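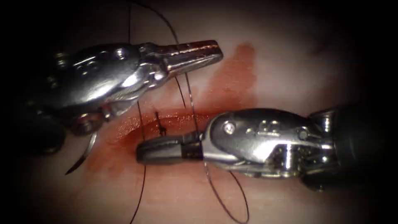

Fig. 8. Suture pad with horizontal incision, two needle drivers, thread and curved needle.

Unit 2: Closing a straight incision
Womow Skills Lab, course 351

Terms
Bite: distance from needle entry to wound edge.
Pitch: distance between neighboring stitches.

Procedure
Enter the tissue with the needle tip at a right angle to the surface. Follow the curve of the needle through both edges. Keep bite depth equal on each side. Unequal depth leaves one edge higher than the other.
Hold the thread flat between closed jaws. Do not grip the needle at its tip.

Exercise: 14 stitches, even pitch. Reading: Radebe notes, section 8.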